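Workshop tips: cable slack on a sorting arm

We're five months into our bin-picking build at the Pivel shared workshop, and I love it more every Wednesday! Most of what we've learned is about wiring, and nearly all of it would help with a smaller arm at home too.

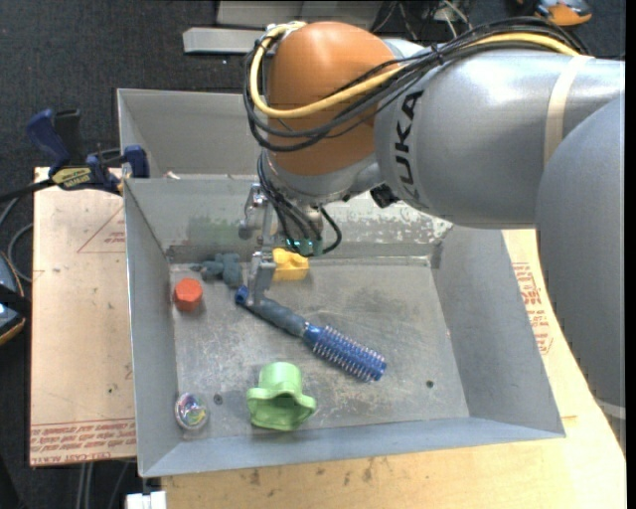 Cable slack is the first thing to get right. Turn the wrist by hand to both ends of its travel before you tie anything down, then leave 5 cm spare. Keep your loops big and lazy, like the yellow one over the orange joint cover, and put a wide band round the thick link to hold the rest. Zip ties bite, bands don't.

Clamp the bin as well. A bar clamp on one corner is plenty, with the handle angled up so you can reach it.

For practice objects, raid the bathroom and the toy box. Brushes are brilliant, all handle at one end and bristles at the other!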